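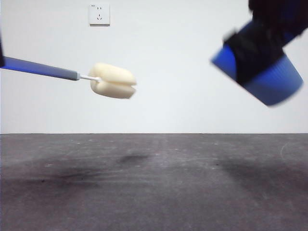 A small thread about washing cups, because I moved to a new apartment in Fedby without a dishwasher and now I have opinions about sponges.

In my old place I put everything in the machine and closed the door. Here the kitchen has one sink and a short counter. For the first month I washed cups with a flat yellow sponge and my fingers. My hand goes in until the knuckles and then it stops.

The problem is the bottom. You think the cup is clean, you drink tea from it, and next day there is a brown ring exactly where the sponge did not arrive. My blue cup is the worst for this. The color is strong, so I don't see the ring until I hold it near the window.

So I bought a brush with a long blue handle and a foam head. It has a white stem, then the foam, which is cream colored and has a groove along it, like two small pillows pressed together. It cost 8 at the Hamel store near the station.

I was not sure about foam. My mother always used bristles, and she washed many, many jars in her life. But bristles throw water on my shirt when they come out of the cup. Foam does this also, but less.

My method now. First, warm water in the cup and one drop of soap. Not on the brush, in the cup. If I put soap on the foam it drinks everything and I am rinsing it until evening.

Then I leave the cup for 20 minutes if it had coffee or milk in it. If it had only water, I don't wait.

Then I tilt the cup so the open end looks down and to the side, and I bring the brush in from the side, almost flat. Before, I kept the cup standing and pushed the brush down from the top, and the soap water came up my sleeve. With the tilt it runs into the sink.

Turn the cup, not the brush! This was the big discovery for me. The brush stays quiet and the cup goes around it. My wrist is less tired and the foam touches the whole wall.

For the bottom I push a little and make small circles. The foam becomes wider when you press it, and it goes into the corner where the wall meets the floor of the cup. (Does this corner have a name in English? I looked in two dictionaries.)

The rim I still do with the flat sponge. The long brush is clumsy there, and the rim is where the mouth goes, so I want to feel it with the finger.

Somebody asked about the ribbed kind of cup. If the ribs are on the outside only, the brush doesn't help you, take a cloth and go along the lines, up and down. Across the lines you only clean the tops of them.

Somebody else asked how to clean the brush itself. I press the foam against the side of the sink until the water comes out clear. Then I hang it with the head down. In the beginning I left it standing in a glass, with the foam on top, and the water went down the stem and collected where the handle begins. After one week there was a smell.

Once a week the foam takes a bath in hot water with some vinegar. I don't boil it. I boiled one from Adesska last December and it came out half the size and very hard.

I change the brush when the foam begins to leave crumbs. The last one lived 12 weeks. A friend says hers lives a year, but she washes two cups a day and I wash all the cups of a family who forgets which cup is whose.

On that subject: we own 38 cups. I counted when we moved. I proposed to give half to the second-hand shop and the proposal was not accepted.

Also tried: rice and water, shaken with the hand on top. Good for a bottle with a narrow neck. For a cup it is silly, and there was rice in my drain for days.

Next I want to try the Fondden brush, the one where you can change only the head and keep the handle. If you have it, please tell me if the foam stays on the stem when you pull it out of a narrow bottle. Mine turns a little when I pull.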